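Bravadeo pad trial

The Bravadeo pad trial is a comparison of hand-held two-finger grippers run at Plallinham, started in February by Gisela Strobel. Small soft or awkward items only: hair ties, jewelry, clips. Two grippers used at once, one per hand. Three pad types compared, 409 picks logged in the first round.

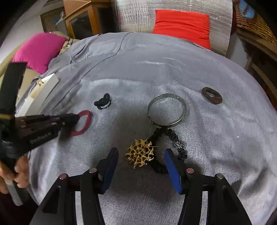
Strobel wanted thin items on cloth, where fingertips tend to catch the fabric. Flat bands scored worst. Rochelle McAlister took over the logging later and threw out 70 picks for bad timestamps, wich left the soft pad slightly ahead on elastic and no diffrence on metal. Camera stays on the tool, no overhead view.

A second round moved the items to a tray. Raised rim limits the approach angle, so wrist tilt was logged too. Total after both rounds 1293 picks. Results kept in the Tuhiwai archive, hard pad not retested.
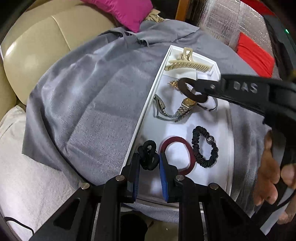
Tray layout with hair ties, claw clip and wristwatch, blue pads on the near gripper.

See also: Nondach wrist mount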